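Drawer runners, second attempt

The bottom drawer of the hall chest has been sticking since December. The chest is softwood, unbranded, bought second-hand in Sorum, and the drawers run on plain wooden strips glued to the inside of the carcass. Two of them slide well enough. The bottom one needed a foot against the plinth and both hands on the front.

My first attempt was candle wax. It worked for a week, after which the wax had picked up dust and the drawer was worse than before. I scraped it off with a card and measured everything properly. The opening is square. The drawer is 3 mm wider at the back than at the front, and the left strip has a hollow worn into it where the weight sits.

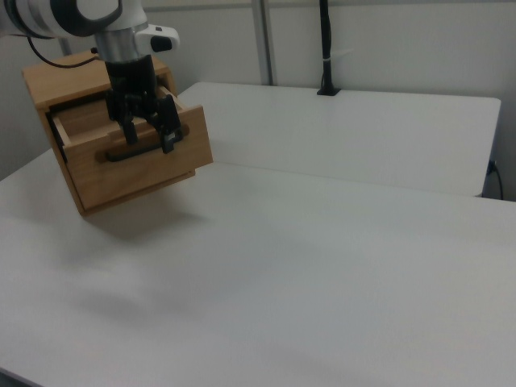 Planing the sides was the easy part. I took the back down in thin passes, checking the fit after each one, and stopped when there was an even gap on both sides. The strip was more trouble. The glue had gone brittle, so a wide chisel lifted it in one piece, but it took a little of the side panel with it. I filled that and left it overnight.

The new strip is beech, 16 mm wide, from the offcuts bin at Mensah. It is glued and held with three small screws, countersunk well below the surface. I drilled pilot holes first – beech splits readily near the ends.

For lubricant I have gone over to hard paste wax, rubbed in thinly and buffed after 10 minutes. The drawer now opens with one hand when full. The middle one has started to squeak, and I will look at it on Sunday.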